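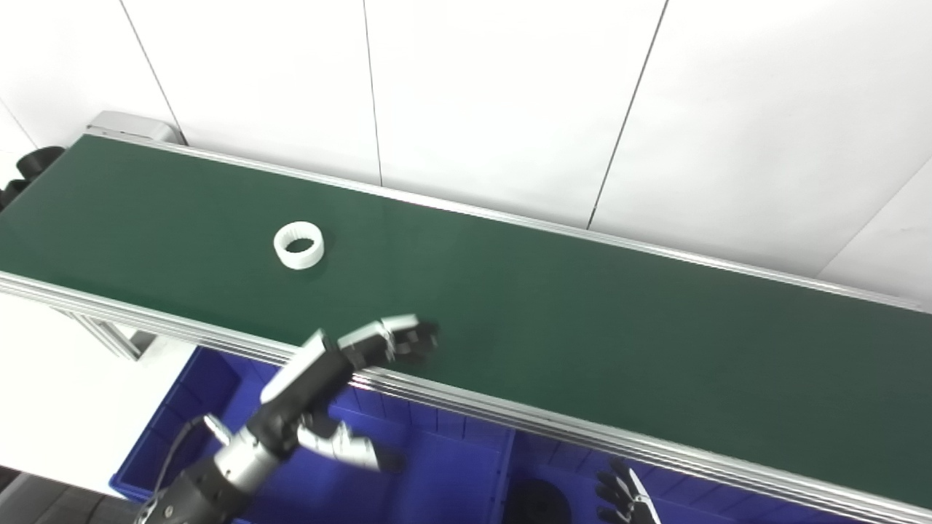
Does a robot on the line mean less work for the people beside it?
It usually means different work, and some of it is harder to see on a timesheet.

Textbooks > Work and Technology > Chapter 11

Chapter 11: Who Minds the Machine?

When Kramer put robot hands on its sorting belt at Hostton, the staff were told that the dull lifting would go. Much of it did. What came in its place was watching, clearing jams and filling in fault reports, at the same rate of pay. Of the 20 sorters on the old rota, 14 stayed — most of them now called "line support".

Managers like to say that such people have been "freed up". Freed for what? This chapter asks who chose the new tasks, who was trained for them, and who gets the blame when the belt stops.

Comments

Set this for my evening group. The ones who work shifts argued for an hour.

A bit harsh on managers. Our site did train people properly.

Page 56 repeats the rota table — please fix.

Contact | © Nemitz | Back to top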